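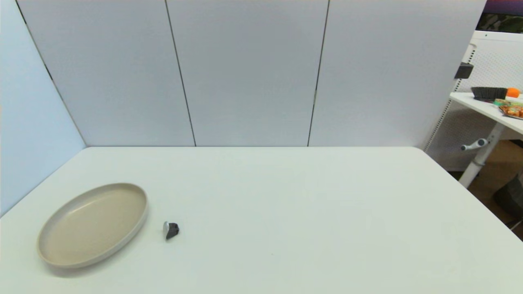 Manipulation Software Group, Ridik

The group writes the control, perception and planning code that runs on Ridik's tabletop arms. We also maintain the tooling other departments use to record, replay and compare runs. Hardware design belongs to a separate team.

Perception work centers on low-contrast objects. A beige plate on a white table gives a depth sensor very little to hold on to at the rim, and most of our segmentation errors come from that kind of pairing. Ailbhe Keogh owns the rim estimator and the head-to-wrist calibration routine it depends on.
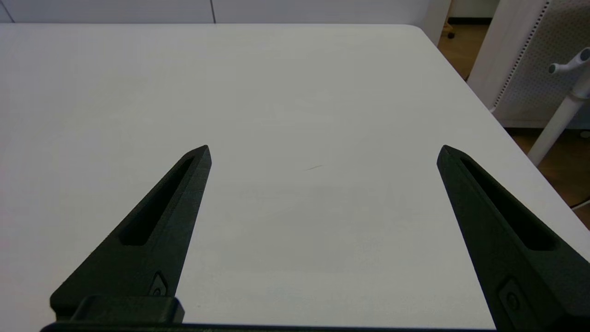 Planning is handled by Skalik, our in-house motion planner. It takes a grasp candidate, checks both fingers against the table plane, and returns a joint path or a reason code. The regression set holds 2,434 stored queries, and a merge is blocked if any of them changes its result without a signed note. Zdislava Tóth maintains the set.

Low-level control runs at 1,000 Hz on a dedicated core. Planner and perception messages arrive on a separate thread and are never allowed to block it. Cable drag on the wrist is treated as a slowly varying torque offset and re-estimated between motions.

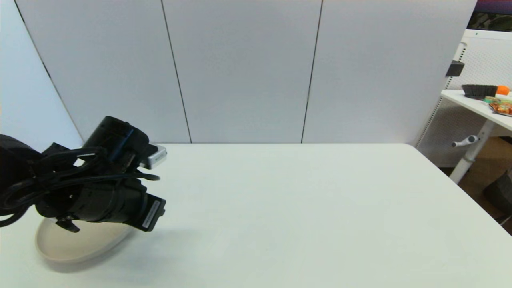 Logs go into Asetti, which keeps joint states, commands and both camera streams on one clock. Retention is 600 days. Requests for older data go to Marlies Eder.

Ita Hegarty leads the group. Muireann Gallagher handles releases and the interface documents. Version 2 of the planner interface is current; version 1 is read-only and gets no fixes.

Page last revised 29/11/2023.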